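Lalex Demonstration Mornings
Cellholm Showroom, Unit 12, Doherty Yard

Product code: LX-DEMO
Price: free, with biscuits
Next date: Wed 16 January
Places: 12 per session
Availability: limited. A second run is planned for February.

Overview

Buying a household robot from a brochure is a bit like choosing a dog from its silhouette. The Lalex demonstration morning puts you in a room with a humanoid going about its chores, gives you a stool and a cup of tea, and leaves you to form your own view. Some visitors leave with an order form. Others leave with a firm resolve to clean their own sinks for another few years, and we shake their hands too.

Sessions last 3 hours including the tea. You may ask anything you like, and Aiguo Jin, who runs them, will answer most of it. He declines to be drawn on whether it could do the ironing. It has been asked every time.

What you will see

The showroom is laid out as a small flat, with a kitchen, a bathroom and a hallway that everybody bumps their elbows in. We start in the kitchen with clearing a worktop, move on to doors and handles, and finish on wiping. Wiping sounds dull. It is the part people stay behind for.

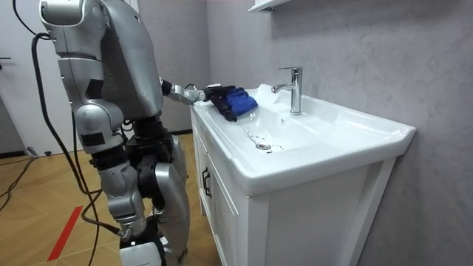
Bathroom work is where a humanoid starts to earn its floor space, and also where it is slowest. The whole job is done at the pace of somebody who is being paid by the hour and knows it. Watch the knees as well as the hands: the robot bends slightly and leans in to bring its arm over the sink, much as you would, though with fewer remarks. The cloth is folded before it goes on the rim, and the black fingers hold one side of it while they press. Too little pressure and you have merely shown the basin a cloth. Zhuoran Ye, our motion engineer, can talk on this subject for longer than the session allows and has been asked to bring a watch.

The demonstration unit runs on cables. Please step over them and leave them where they are. If you see tape on the floor, stand on the side of it that does not have a robot.

Running order

Arrivals and tea
Kitchen: worktop and cupboards
Doors, handles, the hallway
Bathroom: sink and surround
Questions, more tea
Paperwork, for those who want it

Included

Seat at the demonstration
Printed copy of the task list (the long one, with the failures left in)
Tea, coffee, biscuits
A quote for your own rooms, if you bring measurements

Not included

Lunch
A turn at the controls
Any promise about ironing

What visitors ask

Will it break my sink?
Ours is still in one piece. The grip and pressure settings are covered during the bathroom section, and Brahim Zaki will take you through the insurance wording if you enjoy that kind of thing.

Can I bring my own mess?
Within reason. Toothpaste is welcome. Hair dye should be discussed with us beforehand. A gentleman from Rumham once brought a casserole dish he had given up on, and we gave up on it as well.

Does it always go to plan?
No. If a task stops halfway, we leave it stopped and tell you why, provided we know why. When we don't, you get to watch Zhuoran frown at a laptop, at no extra charge.

Can children come?
From age 12, with an adult who is prepared to stay off their phone.

Visitor comments

"I came to scoff and stayed for the sink. My husband was slower, but then he also complained more." Keisha Crenshaw

"Clear answers, decent biscuits. I should have liked more on stairs." Akash Tiwari

(Stairs are not part of the demonstration. The showroom is on one floor, and we chose it with some care.)

Getting here

The 102 bus stops at the Doherty Yard gate. Drivers should ignore the satnav, which is fond of the car wash next door, and carry on to the second entrance. Parking is free in any bay without a name on it. There is step-free access throughout, and a real bathroom at the end of the corridor. The one in the showroom is for the robot.

Booking

Quote LX-DEMO and your preferred session when you contact the Cellholm desk on extension 758. Please tell us if you need to cancel, as there is usually a waiting list. Doors open at ten and close when the demonstration starts.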